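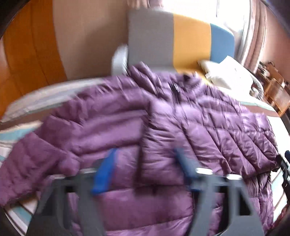

Grippers over a purple puffer jacket, blue pads facing each other.

Keeping the Usley grippers in good order

If you have ever tried to fold a puffer jacket neatly, you will know it fights back. The padding springs up, the shell slides about, and a sleeve you have just laid flat comes creeping back at you. I love it as a test piece for exactly those reasons! It is also the item that finds out a badly kept gripper fastest, so Aled Parry has rewritten the care sheet for the hand-held sets at Usley, and it is a cracker.

The big change is that the pads now come first. Wipe both faces with a barely damp cloth, let them dry, then close the fingers slowly on a strip of thin card. The card should be held evenly from top to bottom. If one corner pulls free, the pad is sitting crooked and wants reseating before you touch any fabric (yes, even if it was fine yesterday).

After that come the fasteners along the grey fingers. Nip them up by hand with the short driver, never the powered one, and stop as soon as they are snug. Aled found 2 on the Ifans set that had been done up so hard the finger had lost its give, and the whole point of an open finger is that it bends round what it is holding.

Lint is the other thing. It gathers in the cut-outs and works its way down to the hinge, so brush outwards from the pad side, then open and close the fingers a few times with nothing in them. Any click or sticking goes in the Gratora log with the set number.

Pads are changed after 80 hours of use, always as a pair. We have 24 in the Lirnex drawer under stock code 2439, and the new sheet is taped inside the lid. Do have a go at the card test next time you pick up a set. It takes no time at all and I was quite shocked by mine.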